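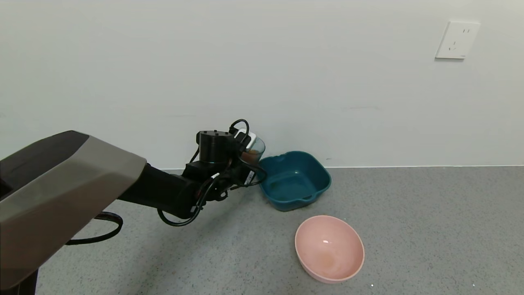 What happens to the person who used to do the job when a robot takes over the pouring? At our site she still works the same shift, but most of her time now goes on checking, refilling and clearing faults, and the rota had to be rewritten to match.

I have kept notes on the changeover at Forel since April. The task is dull to describe. A measured portion goes into a container, the container is checked, the next one is set out. Before the arm came in, two people shared it along with cleaning and stock. Portions were judged by eye and written on a sheet at the end of the shift, often from memory.

The log is now kept by Disport, the scheduling software. Last month it recorded 826 pours and 11 stops. Six of the stops were grip faults, where the cup was picked up too near the rim and the arm halted. The rest were people pausing it to get past, and I would not class those as faults at all.

Eilif Vik has done this work longer than anyone here and his view is mixed. His wrists are better. He dislikes being called over by a tone, and he dislikes the fault screen, which gives a code and no text. We have taped a list of codes beside it. Isaksson, who installed the system, say plain wording is planned for the next version.

Two things changed that I had not planned for. Breaks used to fall when the work allowed and are now fixed, so people who used to eat together no longer do. Training has also split. New starters learn the restart procedure first and hand portioning second, and a few are slow at it when the arm is down. I have put an hour of manual work back into each week.

Pay grades have not moved. The restart procedure is a skill and ought to be graded as one. I have sent that up in writing and am waiting for a reply.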